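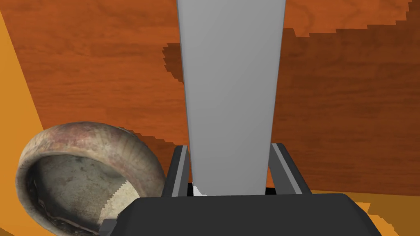

Plonolell erweitert sein Sortiment an mineralischen Innenfarben um die Linie Evarton. Die Farben sind ab September im Fachhandel erhältlich und richten sich an Malerbetriebe, Planungsbüros und private Bauherren, die Wände und Decken ohne sichtbare Ansätze streichen wollen. Zum Start umfasst die Linie 4 Grundtöne, die sich untereinander mischen lassen. Der meistgefragte Ton in der Erprobung war ein helles, mattes Grau. Auf solchen glatten Flächen ohne Struktur fällt jede Unregelmäßigkeit im Anstrich auf, vor allem dort, wo eine Seite etwas heller wirkt als die andere. An diesem Punkt hat die Entwicklung von Evarton angesetzt.

Die Farben basieren auf Kaliwasserglas und kommen ohne Lösemittel und ohne zugesetzte Konservierungsmittel aus. Durch den hohen pH-Wert ist der Anstrich von sich aus wenig anfällig für Schimmel. Die Oberfläche bleibt diffusionsoffen und kann Feuchtigkeit aus der Raumluft an den Untergrund weitergeben. Geeignet sind Kalk- und Zementputze, Beton, Gipskarton mit passender Grundierung sowie tragfähige Altanstriche auf mineralischer Basis. Auf Holz und Metall sollte Evarton nicht verwendet werden. Für stark saugende Untergründe bietet Plonolell die Grundierung Siriwan an, die vor dem ersten Anstrich aufgetragen wird und über Nacht trocknen muss.

Der Entwicklung gingen Versuche auf 215 Probeflächen voraus. Geprüft wurden Deckkraft, Abriebfestigkeit und das Verhalten bei seitlich einfallendem Licht. Ein Teil der Flächen wurde mit der Rolle gestrichen, ein anderer mit der Bürste, ein weiterer im Airless-Verfahren gespritzt. Die Rezeptur wurde danach mehrfach geändert. Unter anderem wurde die Offenzeit verlängert, damit sich auch größere Wände von einer Person nass in nass bearbeiten lassen. Bei den ersten Mischungen war das nur zu zweit möglich.

"Silikatfarben gelten bei vielen Betrieben als schwierig, besonders in Treppenhäusern und an langen Fluren mit Fenstern am Ende", sagt Chaiwat Kaewkla, Leiter der Anwendungstechnik bei Plonolell. "Wer dort einmal nachbessern musste, greift beim nächsten Auftrag lieber wieder zur Dispersion. Wir wollten eine Farbe, die genug Zeit zum Arbeiten lässt und trotzdem am selben Tag überstrichen werden kann."
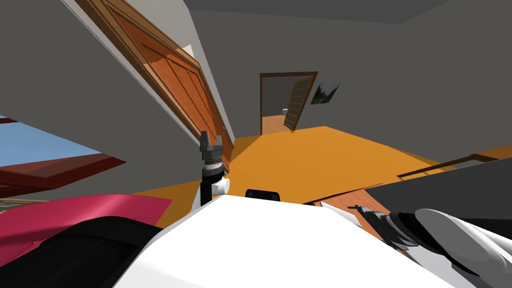

Nach Angaben des Herstellers kann der zweite Anstrich bei Raumtemperatur nach etwa 4 Stunden erfolgen. Bei niedrigen Temperaturen oder hoher Luftfeuchtigkeit verlängert sich die Trocknungszeit entsprechend. Unter acht Grad sollte nicht gearbeitet werden, das gilt auch für die Temperatur des Untergrunds. Fensterglas, Naturstein, Klinker und lackierte Flächen müssen vor Beginn sorgfältig abgedeckt werden, da Spritzer von Silikatfarbe dort bleibende Spuren hinterlassen können. Schutzbrille und Handschuhe werden empfohlen.

Für die Farbauswahl stellt Plonolell einen neuen Fächer mit dem Namen Mista bereit. Er enthält 200 Mischtöne, die alle aus den Grundtönen der Linie entstehen und im Handel maschinell angemischt werden. Jeder Ton ist auf einer gestrichenen Karte wiedergegeben. Der frühere Fächer war gedruckt, was bei hellen Grau- und Sandtönen immer wieder zu Rückfragen geführt hatte. Zu jedem Mischton nennt Mista außerdem den Hellbezugswert, den Planungsbüros für Ausschreibungen und für die Lichtplanung benötigen. Fachbetriebe erhalten den Fächer auf Anfrage kostenlos, für andere Kunden liegt er bei den Händlern zur Ansicht aus.

Parallel zum Verkaufsstart bietet das Unternehmen Schulungen für Malerbetriebe an. Vermittelt werden die Prüfung und Vorbereitung des Untergrunds, das Abmischen größerer Mengen und das Arbeiten an hohen Wandflächen vom Gerüst aus. Insgesamt stehen im Herbst 100 Plätze zur Verfügung. Die Schulungen dauern einen Tag, beginnen um 8.30 Uhr und finden im Anwendungszentrum des Herstellers statt. Auszubildende im dritten Lehrjahr können in Begleitung ihres Betriebs teilnehmen. Anmeldungen sind über den Außendienst oder den zuständigen Fachhändler möglich.

Evarton wird in Gebinden zu fünf und zwölf Litern geliefert. Die Eimer bestehen aus Rezyklat und können restentleert bei teilnehmenden Händlern zurückgegeben werden. Die bisherige Innenfarbe des Herstellers bleibt bis zum Jahresende lieferbar, Nachbestellungen für laufende Objekte werden bis dahin in den alten Farbtönen ausgeführt. Für spätere Ausbesserungen hat Plonolell eine Umrechnungstabelle erstellt, in der jedem alten Farbton der nächstliegende Ton aus Mista zugeordnet ist.

Technische Merkblätter, Sicherheitsdatenblätter und Ausschreibungstexte können beim Kundendienst von Plonolell angefordert werden. Musterkarten einzelner Farbtöne werden auf Wunsch per Post verschickt.

Pressekontakt:
Plonolell, Abteilung Kommunikation
Abdruck honorarfrei, Belegexemplar erbeten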